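July, 9:40am. Katona -> Urkar sync

Backfill restarted from checkpoint 413. First run died on a null tenant_id, same as last time, I'd commented out the coalesce. Back in now.

- batch size 749 -> 100, slower but no more lock waits on the replica
- 39 rows in the reject table, all with dates as strings. Jolán says old Jitow imports, fix at the source
- row counts match for orders, NOT for order_lines. Updates arriving before the insert?? need upsert there
- Katia wants the Gomach dashboards left on the old tables untill lines match. Fine by me

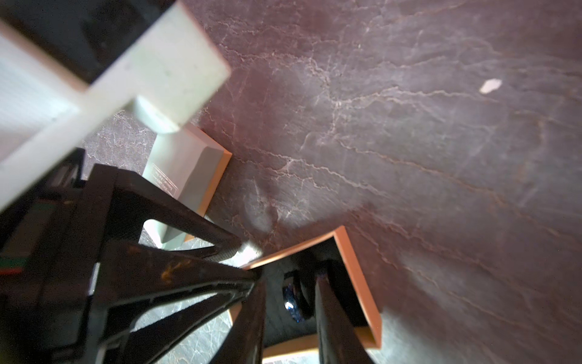
## Next

- upsert on order_lines, rerun from 413
- ask Katia re index on updated_at
- turn the nightly job back on!!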